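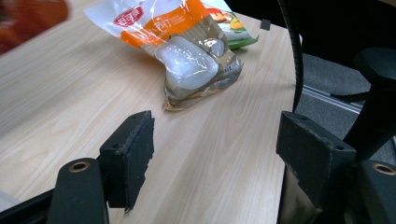 Flirkness curved desk, reviewed by Gemma Sowerby

I'd been working at the kitchen table for far too long (and clearing it for tea every evening, which gets old quickly) when I finally gave in and ordered the Flirkness in the pale wood finish. It was £150 from Holroyd, and it came in September in 2 boxes, both heavier than I'd bargained for!

Putting it together took me most of an afternoon. The legs were simple enough, but the instructions go a bit quiet about the cross rail and I had it on upside down until my sister rang and asked whether I'd looked at the drawing properly. I hadn't.

Now it's up I'm very fond of it. The rounded side is lovely if you swing your chair in and out all day as I do, and the smooth top wipes clean with a damp cloth. My old Bonex had square corners and I had the bruises to prove it.

Grumbles? There's no cable hole, and it wobbles slightly when I type fast – a folded bit of card under one foot has helped. I did look at the Trondum too, which is sturdier, but it wouldn't have fitted under my window. Four stars from me.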